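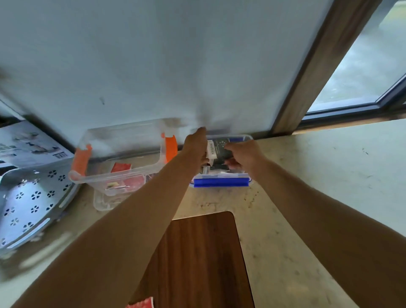

Section 4: Recording a sachet sorting session at home

By this point you should have the Jolance headband adjusted (section 2) and your Nenik account talking to it (section 3). If the little light on the band is still blinking amber, go back and sort that out first, as everything below assumes it's steady green.

I wrote this section after recording 383 episodes of kitchen sorting myself, mostly in one April when I had a lot of mornings free, and I got plenty of them wrong. So it's longer than the others, sorry! Laurier Thibodeau then went through it with a pencil and made me put the cautions before the steps they belong to, so if you've used an older copy you'll find things have moved.

4.1 What an episode is

An episode is one go at one small job, start to finish, with your hands doing the work and the camera on your head watching them. For this set the job is sorting small packets: they come out of their boxes, get looked at, get laid on the board in groups, and go back into the right box. The learning system (Brolus, if you see that name in the menus) takes all these goes and tries to work out what hands do when they meet a small flat floppy thing. Small flat floppy things are horrible for it. That's why we want so many.

You don't need to be quick or elegant. I fumble packets constantly and those episodes are some of the useful ones. What the system can't use is a go where the hands wander out of view, or where the job stops halfway and turns into something else.

4.2 What you'll need

A counter or table you can stand at comfortably, with a plain bit of wall behind it if you have the choice.

A board, or any clear patch that looks different from the counter around it. We call this the work area in the app.

Two boxes with see-through sides. Get ones with different coloured latches if you can, because it makes the labelling in Nenik so much less painful later ("orange box", "blue box", done).

Two families of packets that look nothing like each other. Save them up from takeaways, or use tea bags in their envelopes, seeds, plasters, whatever you've got.

Anything else that normally lives on the counter can stay there. New recorders always want to clear everything away and I was the same, but a bare counter teaches the system that the world is a bare counter. Leave the shelf and the coasters where they are.

CAUTION: Take away anything with your name, address or bank details on it. Letters and pill packets are the usual culprits. Check the window too if you're overlooked, as we'd rather not have your neighbours in it.

CAUTION: No knives, no hot pans and nothing on the hob while you're wearing the band. You look down more than you think and your side vision isn't what it was.

4.3 Setting up the counter

1. Put the two boxes at the back of the counter, against the wall, a little way apart. You want to be able to get a hand into each without your sleeve knocking the other.

2. Stand so the work area is square in front of you. Not the boxes, the work area. I spent my first week lined up with the boxes and half my hands were missing.

3. Roll your sleeves up or wear short ones. Long cuffs hide the wrist, and the wrist is where the software starts when it's looking for your fingers. Rings and watches are better off too if they come off easily.

4. Open the app and press Preview. Look down at the work area the way you would if you were reading a label. You should see the whole of it and at least the front of both boxes. If you can only see the boxes, tilt the camera down one click. If you see mostly your own chest, up one click.

5. Check the light. Daylight from the side is lovely, even on a grey day. What you don't want is a bright lamp bouncing off a shiny counter straight into the lens. Small glints are fine, I've never had an episode bounced for one.

Note: The preview times out after 71 seconds to save the battery. It doesn't mean anything has broken. Press it again.

4.4 Recording the episode

Read the whole list through once before you press the button. The band beeps at you if your hands go missing for too long, and it's quite hard to read a manual while being beeped at.

6. Press and hold the side button until you feel one long buzz. Hold both hands over the work area, palms down, and count two in your head. This is your start mark.

7. Open a box if it's shut. Do it with your own normal movement, latch first or corner first or however you do it. Please don't copy the way I do it in the training clip, we've got heaps of me already.

8. Reach in and bring something out. One hand or both, as you like. If the box is crammed, use one hand to steady what's in there and the other to lift, and don't worry about tidying as you go. Digging through a jumbled box is hard for a machine and we're short of it.

9. Bring each packet in over the work area before you do anything else with it. Hold it there for a moment with both hands and turn it, straighten it or flatten a crumpled edge if it has one. It feels a bit theatrical at first! But this is the stretch of recording Brolus learns the most from, as both sets of fingers are in plain view and the packet is bending between them.
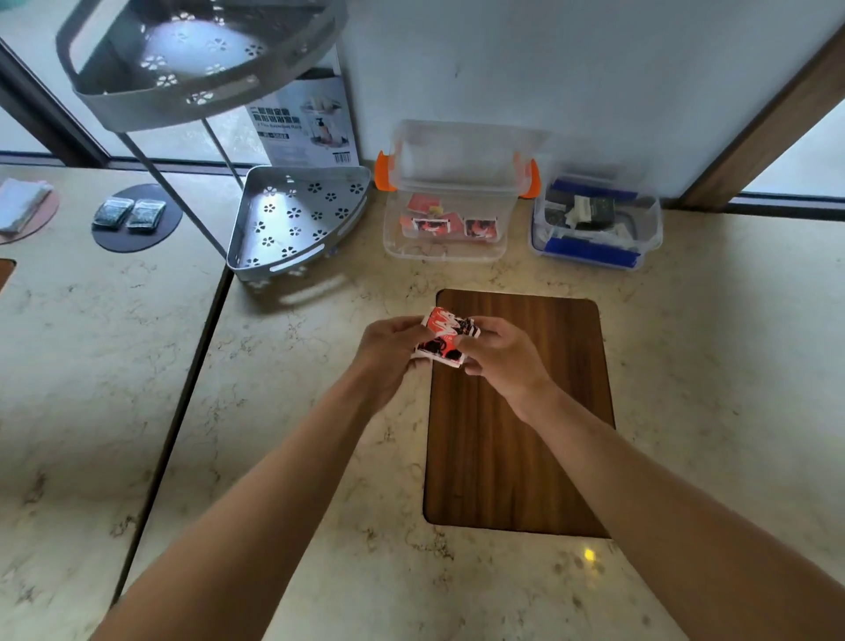 10. Put the packet down in its group. One family goes to the left of the work area and the other to the right. Overlapping is fine, messy is fine, a packet hanging over the edge of the board is fine. Don't line them up like playing cards unless that's truly what you'd do.

11. Carry on until both groups are out. The number is up to you, but a small handful of each is plenty, and a short clean episode beats a long one where you got bored. You needn't empty either box.

12. Put them all back, one group at a time, each into its own box. Same rule as before, do it your own way. I scoop mine up in a pinch and drop the lot in, Laurier does them singly, and the system gets both.

13. Hands over the work area again, palms down, count two, and press the side button once. Two short buzzes means it's saved. One long buzz means it's still recording, so press again.

Note: If you drop something on the floor, leave it there and carry on. Please don't bend down with the band on. You can pick it up after the buzzes, and tick "item dropped" when you label. A dropped packet doesn't spoil an episode.

Note: If somebody walks in and starts talking, stop and bin that one. There's no sound in what we keep but their face may well be in it. Hold the side button until it buzzes three times and it's gone for good.

4.5 Labelling

Do this on the same day if you can bear to, while you still remember what happened. Nenik will show you each episode as a strip of little pictures along the bottom of the window.

14. Drag the first marker to your start pose and the last marker to your end pose.

15. Drop a marker wherever you let go of a packet. You can be a bit sloppy, it snaps to the nearest moment when your fingers open.

16. Name the groups by something anyone could see, like colour. "Red" and "grey" are good names. "The spicy ones" isn't, and I had to go back and rename a whole batch to find that out.

17. Fill in the strange-things box. This means scraps, torn corners, bits of film, packets that stuck together, anything you handled that doesn't belong to a group. Call it "other" and add a word or two if you feel like it. Don't leave it out just because it's tiny or see-through. Thin clear stuff is the hardest thing of all for the camera to pick up, and if you don't tell us it's in your fingers then it looks as though you were pinching the air.

18. Press Send. The bar goes blue when it has reached us. You can shut the lid at that point, it doesn't need to stay open.

The Zein checker goes over every episode once it arrives and gives it a green or a grey tag. Grey isn't a telling-off. It usually means your hands left the view somewhere, and you'll find a little arrow showing where. If you get several greys in a row, do step 4 again before you record any more, because the camera has almost certainly slipped down your forehead. Mine does when it's warm.

4.6 How many, and when to change things

We ask each recorder for 500 episodes in the first round, and you can take as long over it as you like. Do them in short sittings. My neck will stand for twenty minutes and then it starts complaining, and tired recordings all look alike anyway.

Between sittings, change something. Swap which box is on which side, put the lid on or take it off, add a packet family, move the whole business to another bit of counter. Change one thing at a time and jot it down in the session note. Don't change anything in the middle of an episode though, that really does confuse it.

4.7 Things people ask me

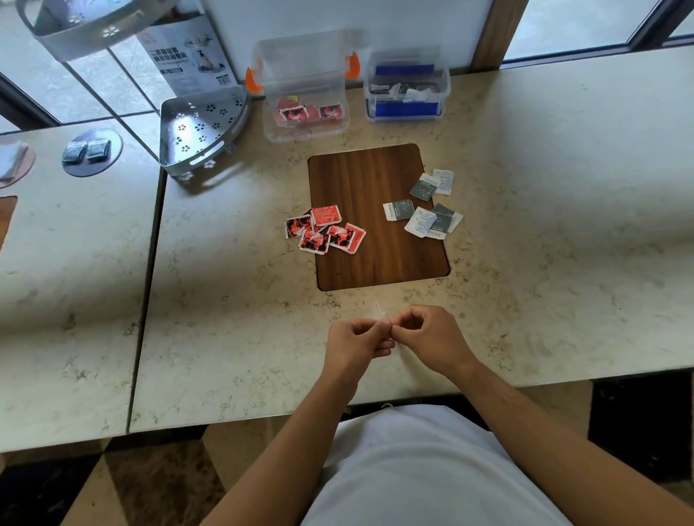 Do I have to use the same packets every time?

Mix them up as much as you can. Keep a family or two going for a few sittings so there's something steady to compare, then bring in new ones. Old crumpled packets are as good as fresh ones, and half-empty ones are better still because they fold in odd places.

What if I'm left-handed?

Carry on exactly as you are and tick the box in your profile. We haven't got nearly enough left-handers and I'd be very glad of you.

Why does my file list say 1733?

That's the error for a full memory card. Send what you've got, wait for the bar to go blue, then choose Clear Card from the band menu. Don't clear it from the computer, it leaves the index behind and you'll get the same number again next time.

Can I stop for a minute in the middle?

I'd rather you finished the episode early and started a fresh one. Put whatever is out back in its box, do the end pose, and have your cup of tea with the band off.

My packets have gone soft and won't hold their shape. Should I throw them out?

Keep them in. Retire a packet only when it's leaking, and give the work area a wipe before the next go. Section 5 has the cleaning instructions for the band itself, including which wipes take the coating off the lens.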